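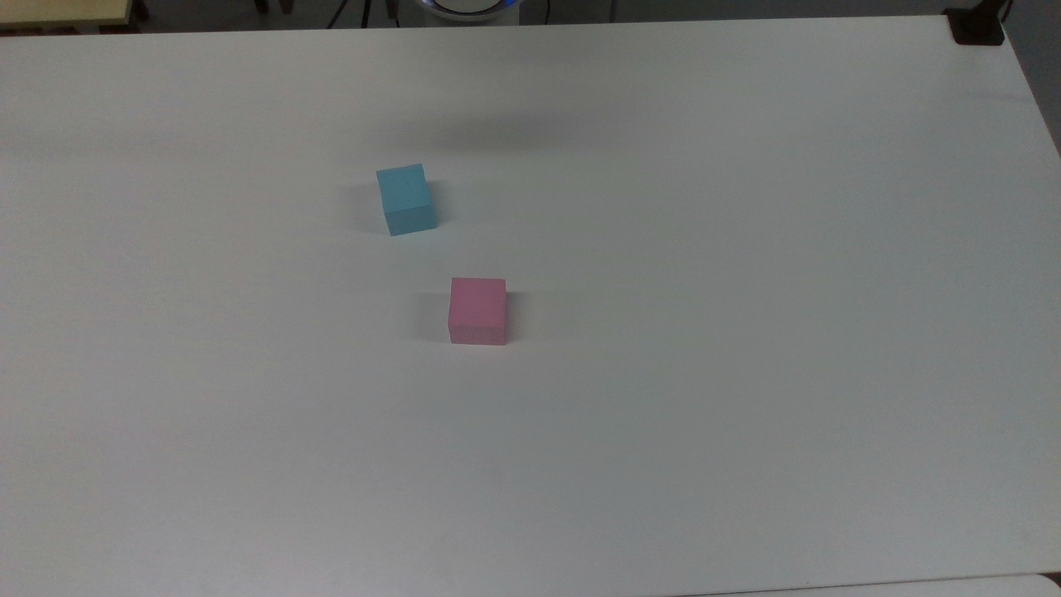

My grandmother left me the rules to a game and no game. They were on the back of a Coughlan seed catalog, in pencil, and they began with "Blue goes first, always," which was so exactly like her that I had to sit down. I'd been hunting for the pieces ever since, and by December I'd stopped hunting and started settling for whatever I could get. So that's how I came to be sitting across from Ryan Holroyd with one blue cube and one pink cube on a big white table between us, the pink one nearer and the blue one a little farther back and turned slightly crooked, and neither of us sure whose move it was.

"Blue goes first," I said.

"Sure, but who's blue?" Ryan said.

The catalog didn't say. It said a lot of other things! It said you could not win before dark. It said a player who sneezed lost 3 points, or possibly 8 (her threes were terrible). It said the game was called Tilten and that her own mother had learned it in Brorkholm, from a man who owed her money and paid her in rules. I believed every word of that as a kid and I suppose I still do.

"I'll be blue," I said.

"You always get to be blue."

"We have never played this before, Ryan."

He thought that over. Ryan is the kind of person who reads the whole lease, and he'd already been through the rules twice and circled something at the bottom that I'd taken for a grocery list. He slid the catalog over to me.

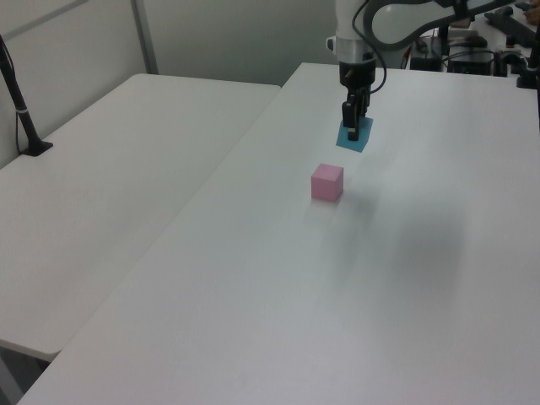
"Read that bit again," he said. "Out loud."

I held it up to the light. "Pink may stay where it is for as long as it likes. Blue must keep asking."

"Keep asking what?"

"It doesn't say."

It was getting on toward 4:30 by then and the window had gone that dull winter color, so at least we were allowed to win. I tried to remember her playing. I could get the kitchen, and the radio, and my grandfather across from her with his arms folded, not moving a thing for whole evenings. She'd lean over and say something low and he'd shake his head, and she'd laugh and put the kettle on. I'd always figured they were just bad at it.

"Okay," I said. "Are you hungry?"

Ryan folded his arms. "No."

"Are you still mad about the car?"

"A little," he said – and he looked down at the table when he said it. "Is this the game?"

"I think you're supposed to shake your head."

He shook his head. I got up and filled the kettle, and when I came back he had the pencil out and was writing down the score.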